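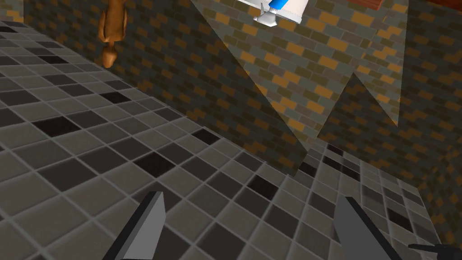
Encuentro entre suelo de baldosas y pared con dibujo de ladrillo.

Guardar en casa los papeles de un juicio

Actualizado el 12 de mayo de 2020

Un procedimiento judicial genera papel durante meses: citaciones, escritos, resguardos, facturas de peritos. Lo que sigue se refiere al almacenamiento doméstico de las copias propias. Los plazos y la obligación de aportar originales los indica el abogado o el juzgado.

Lugar

Interior de armario, balda media, a un mínimo de 16 cm del suelo. Se descartan el trastero, el mueble bajo el fregadero y cualquier pared que dé al baño. El papel térmico (tiques, resguardos de envío) pierde la tinta con el calor; fotocopiarlo el mismo día y guardar la copia junto al original.

Contenedor

Caja archivadora rígida con tapa. La Skavham de 375 mm de fondo admite carpetas A4 con pestaña sin doblarlas. Las cajas de zapatos ceden por las esquinas cuando se apilan. No llenar del todo: si hay que tirar de una carpeta para sacarla, sobra papel o falta una segunda caja.

Orden

Una carpeta por tipo de documento y, dentro, orden cronológico con lo más reciente delante.

Citaciones y notificaciones, con su sobre. El matasellos puede servir para acreditar la fecha de recepción.
Escritos presentados y recibidos.
Gastos: desplazamientos, copias, aparcamiento.
Pruebas: fotografías impresas, contratos, presupuestos.
Notas propias, siempre en hoja aparte.

No escribir sobre los originales ni subrayarlos. Tampoco grapas ni clips metálicos, que dejan marca de óxido; las fundas de polipropileno Rellum valen para hojas sueltas, con la abertura hacia arriba. Para numerar, lápiz blando en una nota adhesiva pegada a la funda.

Índice

Una hoja en la cara interior de la tapa con número, fecha, descripción y carpeta. Cuando un documento sale de casa se anota a quién se entrega y se tacha a la vuelta. En un pleito por humedades que duró hasta noviembre llegamos al número 238, y sin el índice la carpeta de gastos no habría cuadrado.

Copia digital

Escanear a 300 ppp en PDF, un archivo por documento, con la fecha al principio del nombre (año, mes, día). Las fotografías de móvil se guardan en el formato en que se hicieron, sin recortar ni pasar por aplicaciones de mensajería, que suelen comprimirlas y eliminar metadatos. Dos soportes, uno de ellos fuera de la vivienda.

El día de la vista

Preparar la carpeta la noche anterior: citación, documento de identidad, índice y los originales que se hayan pedido. El resto se queda en la caja.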